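What Is a Prism?

Pick up a toy block and look at its top. Then turn it over and look at the bottom. If both ends are the same shape and the same size, and the sides go straight up between them, you may be holding a prism.

A prism is a solid shape. Solid shapes take up space, so you can hold one in your hand. Flat shapes, like a circle drawn on paper, have only length and width. Solid shapes have length, width and height.

How prisms get their names

A prism is named after the shape of its two ends. If the ends are triangles, it is a triangular prism. If the ends are hexagons, it is a hexagonal prism. A hexagon has six sides, so a hexagonal prism has six flat faces going around it, plus one on the top and one on the bottom. That makes eight faces.

A pentagon has five sides. Some pentagons have all their sides the same length, but they don't have to. Draw a square and put a pointed roof on it, then rub out the line between them. You have drawn a house, and you have also drawn a pentagon. A block with that shape at both ends is a pentagonal prism.
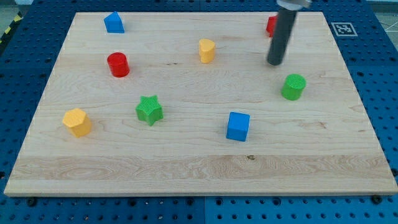

A star can be the end of a block too. Count the edges of a five-pointed star by following the outline with your finger. Each point has two edges, so there are ten edges altogether. A star block has ten narrow faces around it. Some of its corners poke out and some go in.

What about cylinders?

A cylinder has two ends that match, and both ends are circles. It looks a lot like a prism, but most math books put it in a group of its own. The sides of a prism are flat. The side of a cylinder is one curved surface that goes all the way around.

This is why a cylinder rolls when you lay it down. Stand it on one end and it stays where you put it. A can of soup is a cylinder. So is a new piece of chalk, if it is the same width all the way along.

Try it: block prints

You will need a few blocks, some paper and washable paint on a plate.

Press one end of a block into the paint, then press it onto the paper. Lift it straight up. Now turn the block over and do the same with the other end. Wipe the block between colors.

Do the two prints match? For a prism or a cylinder they should. Next, try one of the sides. The side of a hexagonal prism prints a rectangle. Roll the side of a cylinder across the paper and you will get a rectangle too, but a longer one.

Words to know

Face: a flat surface on a solid shape.
Edge: the line where two faces meet.
Vertex: a corner. If there is more than one, we say vertices.
Hexagon: a flat shape with six straight sides.
Pentagon: a flat shape with five straight sides.

Written by Soledad Gaete for Birnero Kids. Last updated February 28, 2018.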